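README for the gray twill folder

Hi, and thanks for downloading this. I'm Xiomara Halvorsen, and this folder is what I've got so far on the gray twill cloths: how I look at them, how I label them, how I fold them, and a pile of notes that used to live on the back of an envelope. It began as a favor for Haris Bukhari, who wanted one page he could pin up over the folding table at Oltevbridge, and then it kept growing (sorry, Haris!).

Last updated Thu 26 August. If your copy says January, toss it, the column names were different back then.

What's in the folder

cloths.csv - one row per cloth, 70 rows
notes.txt - my longer remarks, keyed by cloth number
folds.txt - the fold I settled on, plus two I gave up on
pictures - close looks at the cloth, sorted by nothing in particular

The columns in cloths.csv

cloth_id: a number, written on a paper tag and never on the cloth itself. Sunita Szabo tried a laundry pen once and we still hear about it.

shade: I only use light, medium and dark. I used to have nine shades in there and it was a mess. The same piece of gray twill can look bluish by the window and close to charcoal on the other side of the room, so please pick the shade with the cloth flat on the table and the overhead light on, and don't go by the pictures for this one.

lint: none, a little, lots. Pale lint and dark specks both go in here. A few tiny specks is "a little". You need to get your nose pretty close to a twill to see them at all, and I'd still write them down.

creases: soft, sharp or none. Soft means a shallow ripple you could smooth out with the flat of your hand. Sharp means it wants the iron.

edge: straight or wavy. I look along the edge from one end, like you'd check a board.

Some close looks at the gray, with the weave and the edge showing:

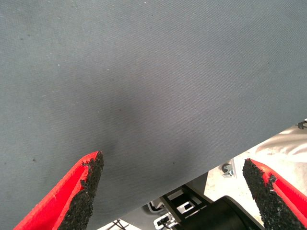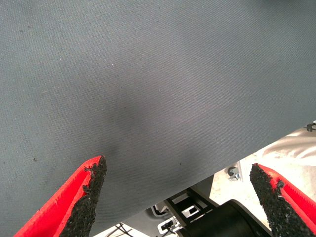
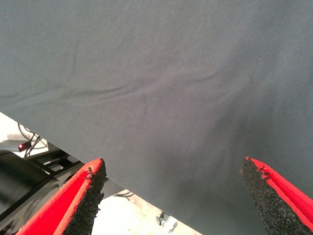
The edge column is the one I get the most mail about. Demetrius Oyelaran thinks it should be a measurement, and he may well be right, but I do this on my feet with a cup of tea going and I'm not getting the ruler out 70 times. If you want to add a measured column, go ahead and call it edge_measured so it doesn't clobber mine.

How I fold

Lay the cloth out and pull gently at two corners until the weave stops skewing. Twill likes to drift along the diagonal, and if you fold it while it's drifting you'll have a pile that leans. Then long edge to long edge, smooth from the middle out, and again. Short edge to short edge, once. Don't press down hard on the last fold! I did that for months and put a line in every cloth that I then had to label as a sharp crease, which was a silly way to make work for myself.

Shake out the lint first, outdoors if you can. I've got a Hondelar lint roller that does fine for what's left, and any sticky roller will do the same job. Go with the twill lines and then across them.

Piles of ten, edges facing the same way. The shelf takes three piles, so 30 cloths, and the rest live in the Stonisow box underneath.

Things I know are wrong

Rows 12 and 13 might be the same cloth. The tag fell off one and I guessed.

Shigeru Ishida did the lint column for the second half, and he's a lot stricter than I am - his "lots" is often my "a little". I haven't gone back over it.

There's no column for size. I know, I know. They were all cut from one bolt and I figured they'd match, and they don't quite.

notes.txt has some swearing around row 41.

Using it

Use it for whatever you like, and please keep my name and Shigeru's with it. If you fix a row, send me the row number along with what you changed, otherwise I'll be comparing files until midnight. Next up is the blue set, once I've found a table wide enough to lay them out on.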